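Eating at family-run places when you only have a short stop in port?

Cuiping Dong
We're off in November on our first ever trip to an island with proper home restaurants — tables in somebody's front room, a menu that depends on the morning's shopping — and I can't wait! My worry is time. We have 5 hours ashore, and I'd love to eat at 2 places if it can be done without rushing the cooks.

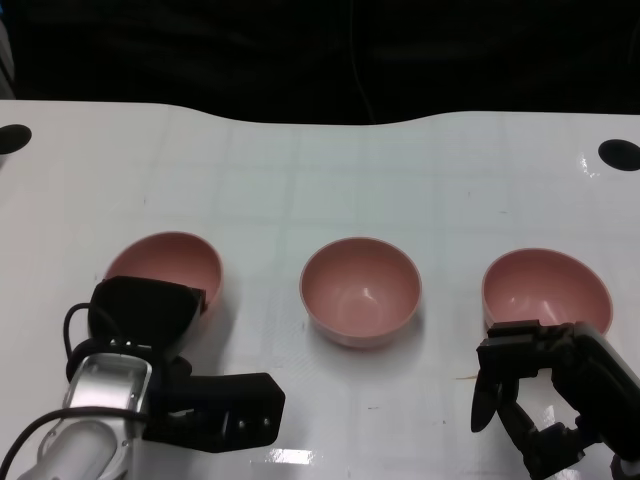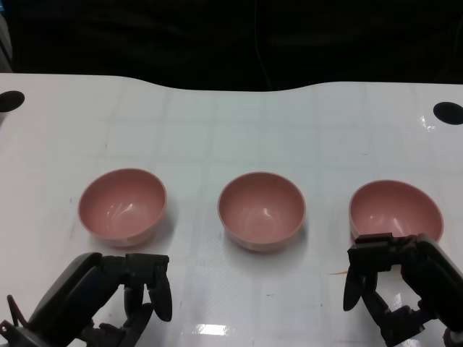
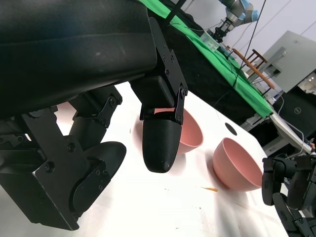 Do people book ahead, or just wander up and ask? My husband is happy with a sandwich on the harbour wall, but I've been reading menus for weeks and would be heartbroken to end up in the cruise terminal café. I don't eat pork, if that makes a difference.

Celeste Farías
Oh, you're going to love it! Book the first one and leave the second to luck. Ring or message a day or two before, say what time your ship gets in and mention the pork straight away, as the beans are often cooked with it even when the menu doesn't say so. Ask for lunch at noon. Then walk inland for a while (the streets behind the market are always better than the front) and have something small at about four doors down from wherever smells best — a bowl of soup, a plate of fried plantain, a coffee. Share everything! Portions are huge. Take small notes too, many places can't change large ones, and check what time you have to be back on board, which is usually earlier than sailing time.

Kisley
2 lunches in 5 hours is too much imo. We did one and it lasted nearly three, best meal of the holiday. Have the fish.

Hiver
Agree with Celeste about booking. Can't help with the pork.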